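Does a Faster Checkout Page Keep People Shopping? A Usability Study of the Camonlow Web Store
Student project report, Interaction Design II 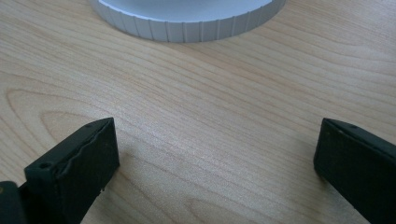 Florante Agbayani told us at the start that we were measuring the wrong thing, and that people leave a checkout page when they stop trusting it, whatever the stopwatch says. We wrote that down and went ahead with the stopwatch. By the end of May we had moved some way toward that view, but only some way.

1. Background

Camonlow is a small web store that sells replacement parts for kitchen appliances. Its owners moved to a new storefront package called Prullport last year. The sales pages for Prullport promise a "frictionless" checkout and say that customers who finish faster come back more often. No source is given for either claim. We looked for one and found blog posts quoting other blog posts.

Our question was narrow. If the checkout is cut from five screens to one, do more people get to the end of it, and do they feel better about the store afterward? The second half is much harder to test than the first, and we should have seen that earlier.

2. Method

We built two versions of the checkout in a prototyping tool called Dagdag. Version A copied the store's existing five screens. Version B put the address, shipping and payment fields on a single page with a running total on the right. Both used the same fonts, colors and button labels.

We recruited 16 participants through the department mailing list. Each was given a made-up address and a test card number and asked to buy a blender gasket. Half saw Version A first and half saw Version B first. We recorded completion time, errors and any point where the person went back. Afterward each person filled in a short questionnaire and talked with one of us for a few minutes.

The owners also let us see the logs from the live store, covering 1,269 visits that reached the cart. These were all on the five-screen version, so they say nothing about Version B. We used them only to see where real customers drop out.

3. Results

Everyone completed both versions. That sounds good until you remember that they had agreed to take part and were not spending their own money. Version B was faster for most people, but the mean went from about 198 seconds down to a figure that depends heavily on whether you keep 2 participants who stopped to read the return policy. We kept them. Reading the return policy is a normal thing to do before buying.

Errors went the other way. On the single page, people skipped the apartment field and then had to scroll up to find out why the button was gray. The error message appeared at the top, where they were not looking. On the five-screen version the same mistake was caught right away.

The questionnaire scores were close to identical. In the interviews several people said the single page looked "more modern," which we are not inclined to count for much. One said it looked like a page that wanted her card number in a hurry.

The live logs show the biggest loss at the shipping screen, where the cost is first displayed. Neither of our versions changed the shipping cost – we suspect that is the real issue, but we did not test it.

4. Problems with the study

The sample is small and made up of students, most of them in our own program. People who take design courses notice design. The order of the two versions probably mattered too, as anyone doing the same purchase a second time will be quicker. We split the order evenly but did not have enough people to check the effect properly.

We had planned a mobile test and dropped it when the Cirnildale lab was booked out. Given how many of the logged visits came from phones, this is a serious gap.

5. Recommendations

We do not think Camonlow should pay for the one-page redesign on this evidence. Showing the shipping cost on the product page would be cheaper and goes directly to the place where visitors leave. Error messages should sit next to the field they refer to in any version. If the owners still want the single page, it should run beside the current one on the live store for a few weeks, with the decision rule written down before anyone looks at the numbers.

The Dagdag files and the blank questionnaire are in the course folder under our group number.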